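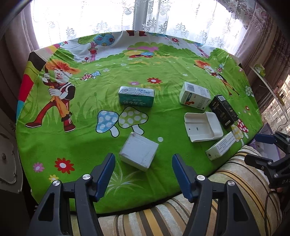 Green cloth on the round table, with the boxes and the tray.

February, 7 pm, bench by the window

Okay, indigo again! I told Lamai I would leave the vat alone for one evening and then I lifted the lid, so now I may as well write it all down while my hands are still blue.

State of the vat: the surface has gone coppery, the bubbles are dark and they hold when I poke them, and the liquid under the skin is a nice yellow green. It was plain murky blue this morning and I was ready to tip the whole thing out. Surachet talked me into more fructose and a slow stir (slow! I always whip air into it and then wonder why it sulks) and I left it covered through lunch. Fed it at noon, stirred it at two, didn't touch it again till six.

Recipe as it stands, for whoever picks this up next. The indigo is the Prasertsri powder, 95 grams, hydrated with marbles in a jar until there were no dry specks left. Lime went in after that, then the fructose in hot water. I meant to write down the lime weight and I didn't, sorry, the scale was off by the time I thought of it. Kanyarat probably remembers, she was reading it out to me.

Cloth for this round was the Fiston cotton, the tighter one, 900 grams dry. Scoured it with soda ash for two hours and the water came out the color of strong tea, which surprised me because the label says ready to dye. I don't believe labels any more. Scour everything! The half yard I skipped last time still has that pale blotch by the selvage and you can feel it's waxy there if you rub it.

Dips. Seven of them on the big piece, a minute or two each, with a good long airing between. The first two looked like nothing much, a washed-out sky color, and I got impatient and left the third in too long, and I think that's where the streak near the fold came from. After that I went back to short dips and the color built up evenly. By the last one it was a proper deep blue with a bit of red in it where the light hits. I love that part, pulling it out green and watching the blue run across it from the edges in. I've done this for years and I still call people over to look.

The Stotatitz linen is a different animal. Same vat, same dips, and it's a good two shades lighter. Wiroj thinks it was the scour, I think the weave is so open that the dye rinses right off the surface. We'll find out when he boils his half properly and I leave mine alone. Please don't mix up the two halves, mine has the red thread in the corner.

Stitch resist: the running stitch rows came out crisp where I pulled them hard and mushy where my thread was the cheap stuff that snaps. Use the waxed thread. The pleats along the bottom were Shota's idea and they're gorgeous, little white feathers all down the hem, and I want to try them again on something bigger, maybe the curtain panels.

Rinse is still running as I write this. Vinegar in the second bucket, a splash, and then plain water until it's clear. The Plastow invoice came to 2850 for the soda ash and the new buckets together, I put it in the drawer.

For tomorrow:
Check the pH before feeding, strips are on the shelf over the sink.
Warm the vat up again, it dropped overnight last time and went sleepy on us.
Ask Kanyarat about the lime.
Get the stitches out of the second sample (small scissors, and go slow, I nicked the last one).
Gloves!! The left one in the pair by the door has a hole in the thumb.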